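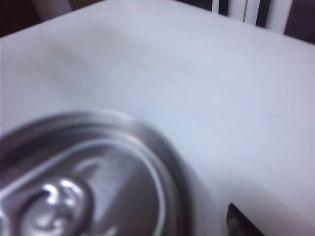

*Wrist cam, can at lower left, fingertip at lower right. Soft as butter.*

**June, Stomness bench, started 7:40 pm**

OK, so the focus. I knew the wrist camera wasn't great up close but I'd been looking at it in a tiny preview window and telling myself it was fine. Full size on the monitor it's mush! You can tell it's a can, you can tell there's a tab, and the rim gives a nice big arc, but an edge finder wants something crisper than that. The brightest thing in the whole view is the glare off the tab and the rivet, and my circle fit keeps grabbing at it like a magpie.

For anyone picking this up from the shared folder: the arm is the Iltwood kit with the printed wrist, the camera is the little board one on the Motaung bracket, and the job is still "find a drink can on the table, pick it up, put it down somewhere else without denting it". We are at the "find" part. We've been at the "find" part for a while.

Things I tried tonight, in order:

- Turned the lens barrel a quarter turn out. Worse up close, a bit better far off. Wrong way.
- Turned it back and then a bit further in. Better, then the thread got stiff and I chickened out. I'd like a proper lens wrench before I force it (the pliers with tape on the jaws are NOT a lens wrench, whatever I wrote in the last entry).
- Dropped the exposure to 4000 on the Varkis driver's scale, whatever units that is meant to be. Glare on the tab shrank a fair bit. The table went grey and the dark fingertip pretty much melted into its own shadow, so that's a trade I'm not sure about.
- Masked off the top strip of the picture in software. The chair back over there has white slats with dark gaps and the line detector adores it. Could also just move the chair, I know, but it'll come back. Chairs do in a shared workshop.

The mask was the best value of the lot. Before it, the fit landed on the lid in 2 tries out of 17. After it, 11 out of 17, same can, same spot, same lamp. I'm pretty chuffed with that for a few lines of code. The misses that are left nearly all sit on the inner groove instead of the outer rim, so the centre is about right and the radius is too small. That I can live with for a bit, because the approach only needs the centre and I can hard-code the can size for now. Colour of the metal isn't helping either, silver on white with a soft shadow off to one side. I might try a darker mat under the can.

Had a cuppa, then had a look through the side camera.
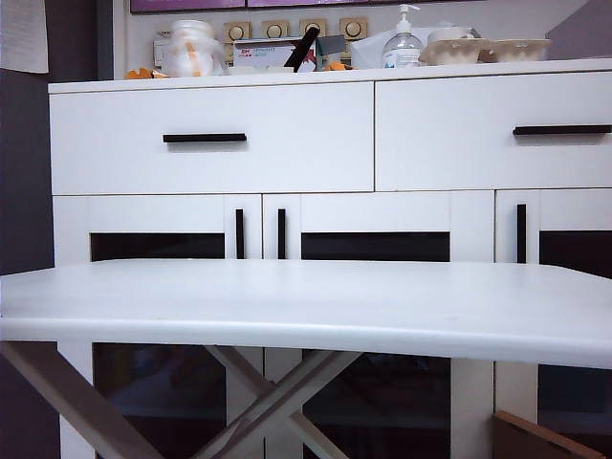

*Side cam. Table, sideboard, no arm.*

Well, the side camera needs re-aiming. It's got a lovely view of the front of the folding table and the drawers behind it, and not one bit of robot. The tabletop runs slightly downhill to the right as well, so the bracket has some twist in it on top of everything else. I want it up higher, looking down more, and level. I'll put a second screw in so it can't pivot.

Other things I noticed while I was squinting at that view:

- The dark glass in the cabinet doors shows faint reflections below the tabletop. Background subtraction is going to have opinions about that. Maybe hang some brown paper over the doors on test nights.
- Everything along the top of the sideboard is clutter as far as the detector goes. Jar with the orange label, box, hand pump bottle, those moulded trays. The pump bottle is clear, so I'm curious whether it gets picked up at all. Side project, don't get distracted.
- The white table against a white cabinet is a rotten contrast for finding the back edge of the table. The dark glass helps a bit, I could use the line where it meets the tabletop.

I also wanted to sort out the hand-eye calibration tonight but there's no point until the lens is locked. Every time I touch the barrel the numbers shift and I'd be doing it twice. So lens first, then a dab of nail polish on the thread, then calibrate, then leave it alone!!

The fingertips are holding up all right, by the way. The textured ones grip better than the first smooth set and I haven't had a crack at the root since I bumped the infill up. Still too pointy for my liking. On a round can I'd rather have a wider pad with a bit of curve to it, and I've got a sketch of that on the back of the parts list.

Next session:

1. Lens wrench, ask on the workshop list if there's one in a drawer already
2. Focus set with the can at pick height, not at home height
3. Nail polish
4. Side cam up and level
5. Dark mat under the can, rerun the 17
6. Curved pads if there's time on the printer

Exposure is still at 4000 in the config on the bench laptop. If your stuff looks gloomy, that was me, change it back.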